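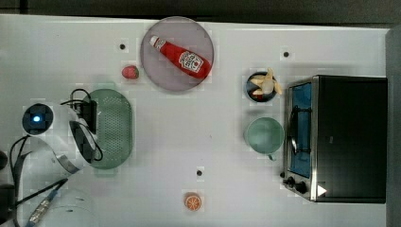

Idlow Bench Set

README and data card
Maintainer: Aled Harries, Stultament
Last edited: 17 Jan 2019

Summary

Idlow is a set of 185 recorded episodes of a single robot arm handling kitchen items on a white table. It was made at the Marnham site to help decide which parts of the tray return job in the staff canteen could be passed to a machine, and what the people on that job would do with the time. The task list came from the canteen staff, who ranked their least liked jobs. Sorting returned items came first and lifting colanders out of the way came second.

Contents

Each episode has an overhead video, a wrist video, joint positions, gripper state and a one-line instruction in English. Items include a green colander, a toaster oven, a mug, a plate, a ketchup bottle and toy food. Toy food was used so that a layout could be kept between shifts. Items may be moved between episodes, so do not assume fixed positions.

Episodes are grouped under 5 instructions. Folder names match the instruction text, with underscores for spaces.

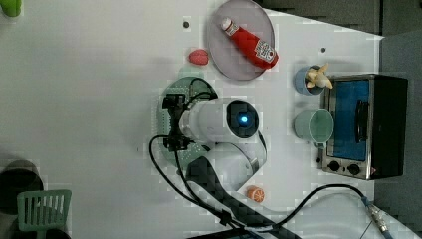 Operators drove the arm by hand controller. All 11 operators are canteen or stores staff, trained on site during one paid shift each. No engineer drove the arm in any released episode. Episodes stopped by the operator are kept and flagged "halted" in the index. Please leave them in when reporting success rates.

Effect on the work

The trial did not remove a post. It did change the order of the shift: sorting used to be shared out as trays came back, and is now left to build up and done in one block with one person watching the arm. Staff reported less bending and more waiting. Two asked to go back to the old rota, and did so in April.

Watching the arm is logged as work, at the same grade as sorting. The agreement covering this is in docs/bevan_agreement.txt — read it before proposing any change to the number of people on shift.

Known problems

Wrist video can blur when the arm moves quickly.
Cables cross the table in parts of the overhead view.
Glare on smooth plastic upsets simple colour thresholds.
Clock drift between the two videos in 14 episodes, listed in drift.csv.

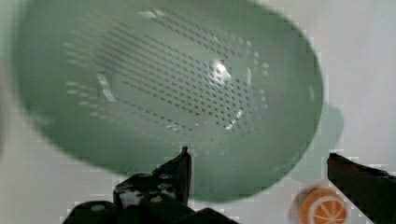
Use and limits

The set is suited to testing pick and place methods on light, rigid items. It holds no wet items, glass or knives, and should not be used to argue that a machine is safe near any of them. Operator names have been replaced with codes. Do not use the timing data to compare operators.

Contact

Send corrections to Aled Harries with the episode number and the video time in seconds.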